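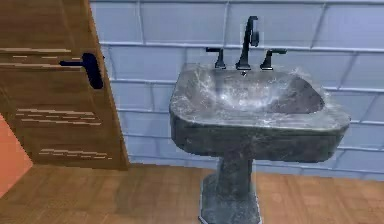

**Figure 3.1** Simulated bathroom with a pedestal sink, a two-handle faucet and a door with a lever handle.

# Chapter 3: Building the Test Room in Simulation

Chapter 2 ended with a working arm bolted to a shop bench. Before that arm is asked to turn a faucet, it should turn a simulated one. A mistake in simulation costs a restart. The same mistake at the bench can strip a gear or crack a basin.

This chapter covers the room model used in the rest of the book. It was prepared by Nima Sharifi for the Tratitz arm, a home build driven by hobby servos, and it runs on an ordinary desktop computer. Readers who are building the Surkell variant can use the same room files, but must replace the joint limits as described in Section 3.4.

## 3.1 What the model must contain

A room model has two layers. The visual layer holds the surfaces that a simulated camera sees: tile, marble, wood. The collision layer holds the simplified shapes used to compute contact. The two are stored separately and need not match in detail. The veining on the sink in Figure 3.1 belongs to the visual layer only. The rim of the basin must be present in both, as the wrist may strike it when the arm reaches for the spout.

Fixtures that move are modeled as separate bodies connected by joints. Each lever handle on the faucet is assigned one revolute joint, as is the lever on the door. The door itself requires another, placed at the hinge line. The basin and pedestal are fixed to the floor and have no joints.

## 3.2 Units and origin

All lengths are in meters and all angles in radians. The origin is on the floor, directly under the center of the basin, with the z-axis pointing up. Measure your own sink before editing the files. An error of 2 cm in rim height is enough to make a planned reach fail on the real arm.

Load the room without the arm first and let it run for 31 seconds of simulated time. No fixture should drift. If a handle sags, its joint friction is set too low; see Table 3.2 for starting values.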